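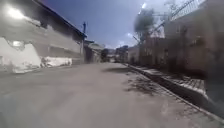 Street run, Skorkton kit on the stock mount, default exposure.

virnon_user37
Have had the Skorkton nav camera kit on our sidewalk delivery base for 11 runs now. Control board is a Stovar. Straight-line hold on plain pavement is fine. My complaint is the image. With the sun high the near road washes out, and the walls on both sides smear while the far end stays usable. Anyone else running it without lane paint?

F_Vida
Same kit, same smear. Fix the shutter first. Auto exposure lets it drift long, and at walking pace from that height anything close to the lens goes soft. I lock mine at 4 ms and let gain float.

pinter_fan
Disagree. The mount is the problem. The stock bracket rings on rough concrete, and you can see it as vertical streaking in the walls on the right. I swapped to the Pintér plate with 2 rubber washers per bolt and lost almost all of it. 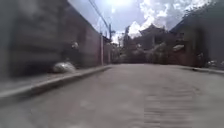
virnon_user37
Tried the locked shutter this afternoon. Curb edge detection is steadier on the left, no change on the right. It still can't decide what to do with white bags by a wall - sometimes obstacle, sometimes free space. Support says the classifier update is due in September.

Njoroge Nyanda
They said that to me in the spring. For bags I stopped trusting the classifier and set a fixed standoff from the curb. Costs you some width.

F_Vida
Washers hide the ringing, they don't fix exposure. Log the IMU with the shutter locked and post both traces.

pinter_fan
Fine, will do it with the plate off as well. Which firmware are you on?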